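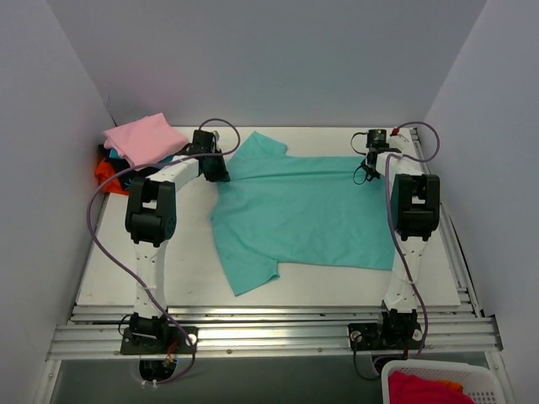
October, evening

Third day of the dye fading work. The notebook has the numbers; this is for everything that doesn't fit in its columns.

Got up before six to take the second set of swatches off the rack while the light was still low. The rack faces south over the yard and gets direct sun from midmorning until the roof of the next building takes it away. Each strip is half covered with black card, so the covered part stays as the reference and the open part fades. I should have cut the card wider. On four of the strips the wind had lifted one corner and let light in underneath, and the boundary between covered and open cloth has gone soft. Those four are out. I have cut new ones from the same length and will run them late, which means their exposure will not match the rest of the set. Noted as such.

Cotton only, for now. The Skaltitz mill sent a mixed bundle in September and half of it was a poly blend, in spite of the order. The blend holds its color well, but it takes reactive dye badly in the first place, so comparing it with the cotton tells me little. It has gone in the drawer.

Teal is the troublesome one. It is a two-part shade, a turquoise with a smaller amount of yellow, and the two parts don't fade at the same speed. On the Altport water the yellow goes first and the cloth drifts toward blue. On the Lurau water it seems to hold longer. I don't have an explanation. The Lurau water is harder, and hardness should make the dyeing less even, but I would not expect it to do anything for light fastness afterward. It may be that I rinsed the Lurau batch more thoroughly. The rinse times are in the notebook for the first batch and missing for the second, which is my own fault.

Mixed a new bath after breakfast. 10 grams of dye powder to 200 grams of dry cloth, so a five percent shade, deeper than the last one. Salt in three additions, soda ash after the last. The thermometer on the old pot reads two degrees high against the glass one, so I have put a piece of tape on it with the correction. Held at 60 for an hour and stirred every five minutes by the kitchen timer. An hour of stirring is long. I listened to a radio program about canal locks and remember almost none of it.

Washed off in the afternoon. Four rinses cold, two hot with soap, one cold. The sixth rinse still had color in it. I did a seventh hot one, then stopped when a wet strip pressed on white cotton left no mark. The finished goods will need the same check at the seams, where the cloth is double and unfixed dye sits between the layers. 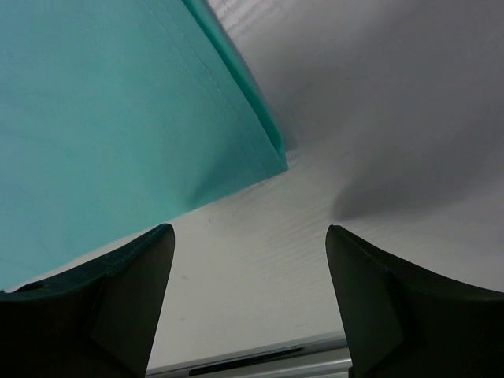
Later, after supper

Read through the Vondráček manual again, the chapter on stitched edges. It is an old shop handbook, badly bound, and page 2117 does not exist although the index sends you there twice. The intended page is probably 217, on hems and turned corners. The advice is to judge a faded garment at the fold and never on the flat, with the inside of the hem as the unexposed reference. That is a better method than my card strips for anything that has been worn. It costs nothing and the reference has had the same number of washes as the rest of the garment.

One caution it gives, which I had not thought of: thread. Polyester thread does not take the dye at all and stays whatever color it was when it was sewn. A pale line of thread next to a deep shade makes the shade look deeper. I should mask the seams before I grade anything by eye. A piece of gray card with a slot in it would do.

Tried grading the first set under the desk lamp and gave up. The bulb is warm and pulls every green toward yellow. Under the window at noon I had put two strips at grade four. Under the lamp I would have called both of them three. All grading from now on between eleven and one, north window, cloth on the gray board. If it rains, no grading.

Costs so far: 400 for cloth and postage, dye not included because it was left over from spring. I had meant to stay under that for the whole series. The second order can wait until I know whether the Lurau result repeats.

For tomorrow: card for the four new strips, cut wide this time and held down with clips on all sides. Descale the pot. Rinse times written down during the rinse. Write to Skaltitz about the blend and ask for the fiber content on the invoice.

Back is sore from the bath. Rain on the skylight since nine, rack is in.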